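I rang Evangelia Karamanlidis at Trarkero to ask what her hand-held gripper kit gets you — and she was off before I'd found a pen!

"You squeeze, the jaws close, the camera keeps the lot," she said. "Then a robot can learn from it." The kit costs £246, and spare fingertip pads come in packs of 14.

I wondered about bedrooms. "Bedding is hard," she admitted. "Blankets never fold the same way twice, so I'd want 200 goes, easily."
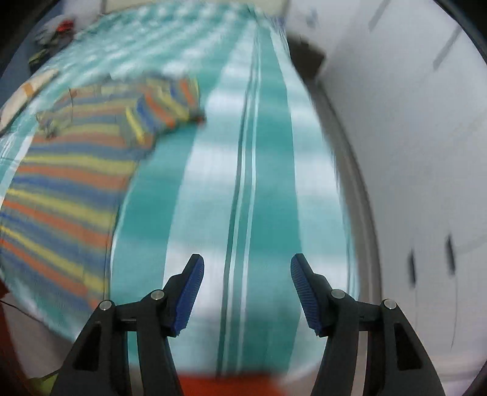
What I'd change

The grip got heavy on my wrist. "We're working on it," she said.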